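Waltholm Reading Room Restoration
Progress report to the Prendergast Fund, second reporting period
Jun 25, 2019

1. Purpose of this report

This report covers work on the Waltholm reading room since the interim statement submitted in March. It follows the headings set out in the grant agreement: scope, work completed, variations, expenditure, risks, and work planned for the next period. Drawings and invoices are held at the project office and can be supplied on request.

2. Scope

The grant supports repair of the roof over the reading room, drying and replastering of the north wall, renewal of the heating pipework, and conservation of the fixed interior finishes. The adjoining stack room is outside the scope except where pipework passes through it. The entrance porch was removed from the scope at the end of the first period with the Fund's agreement.

3. Work completed

3.1 Roof. The slate covering on the north slope has been stripped and relaid. Sound slates were set aside and reused on the lower courses, and new slates were used toward the ridge where the difference in color is less apparent from the street. The lead valley between the reading room and the stack room had split along its length and has been replaced in shorter bays with expansion joints. The contractor, Trallow, has issued a completion notice for the north slope. The south slope was inspected from the scaffold and needs only local repair.

3.2 Gutters and drainage. The parapet gutter was holding water at its west end. The fall has been corrected with tapered boarding under new lead, and the outlet has been enlarged. The downpipe was found to discharge into a broken drain at the foot of the north wall. This was the main source of moisture in the lower masonry. The drain has been excavated and relaid to the inspection chamber.

3.3 North wall. Cement render applied during an earlier repair has been removed up to sill level. The exposed brickwork is being left open to dry. Moisture readings are taken at fixed points at low, middle and high level. The high-level points have reached the target value. The middle-level points are falling at a steady rate. The low-level points remain above target, and lime plaster will not be applied there until two consecutive readings are acceptable.

3.4 Heating. The cast iron radiators have been removed, flushed, pressure tested and stored. Two failed the pressure test at the end sections and are being repaired. New pipework has been run beneath the floor along the original route. Connection to the boiler is deferred until plastering is finished, so that the wall isn't dried too quickly by local heat.

3.5 Interior finishes. The oak shelving on the east side has been cleaned and its loose moldings refixed. Missing lengths of molding have been cut to match from air-dried oak and will be toned after fitting. The condition survey of the stone and decorative surfaces is complete, and treatment proposals have been drafted for review. 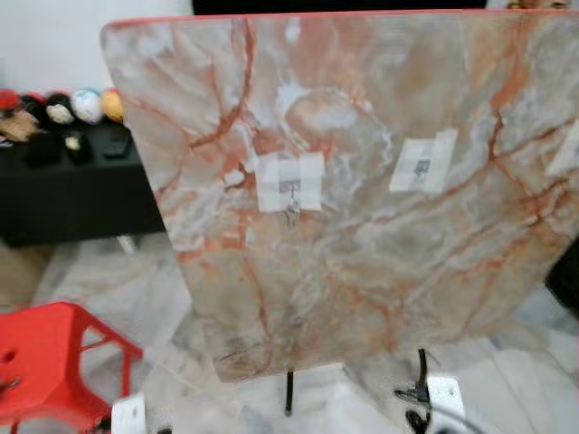 3.6 Windows. All sashes on the north side have been taken out, repaired on the bench and rehung with new cords. Decayed sill sections were cut back to sound timber and pieced in. Original glass was kept wherever it could be removed safely. Secondary glazing, which was raised in the Fund's comments on the interim statement, has been priced but is not recommended at this stage. It would conceal the shutters and would reduce ventilation while the wall is still drying.

4. Variations

Two variations were approved in the period. The first covers the drain described in 3.2, which could not be inspected before excavation. The second covers replacement of decayed rafter feet found when the eaves course was lifted. Both were instructed in writing before work started.

A third item is under discussion. The supplier of the lime plaster, Jurkik, has changed the grading of the sand in its base coat. Sample panels have been made up with the new mix and are curing. If shrinkage is acceptable the change will be recorded with no effect on cost. If not, sand will be obtained separately and the plaster mixed on site.

5. Expenditure

Spending to the end of the period is within the approved budget. The roof heading is overspent by $941 as a result of the rafter repairs. This amount has been met from contingency. The drainage variation was covered by the provisional sum for groundworks. Retention is being held on the roof account in accordance with the contract.

No transfer between capital and staff headings is requested. The next claim will include the window repairs and the first stage of the heating work.

6. Program

The program has slipped by 13 working days. The delay is attributable to the drain excavation, during which the scaffold on the north side could not be loaded. Some of the lost time can be recovered by starting the south slope repairs while the north wall dries. The remaining delay depends on moisture readings and can't be recovered by adding labor.

7. Risks

7.1 Slow drying of the lower wall. Likelihood medium, effect on program high. Dehumidifiers are available but will be used only if readings stop falling, because forced drying may draw salts to the surface.

7.2 Salt damage to new plaster. Likelihood medium, effect on cost low. A sacrificial coat has been allowed for at low level.

7.3 Further decay in the south eaves. Likelihood low, effect on cost medium. The slates will be lifted at the two positions where staining was recorded on the ceiling below.

8. Work planned for the next period

Repair of the south slope and removal of the north scaffold.
Lime plastering at high and middle level.
Return and refixing of the radiators, without connection.
Agreement of the treatment proposals for the interior finishes.
Continued moisture readings at all fixed points.

9. Decisions requested

The Fund is asked to note the position on expenditure and program, to approve the use of contingency described in section 5, and to confirm that secondary glazing may be left out of the current phase. A reply on the last item is needed before the window contractor leaves the site.

Contact the project office | © 2019 Waltholm Reading Room | Back to top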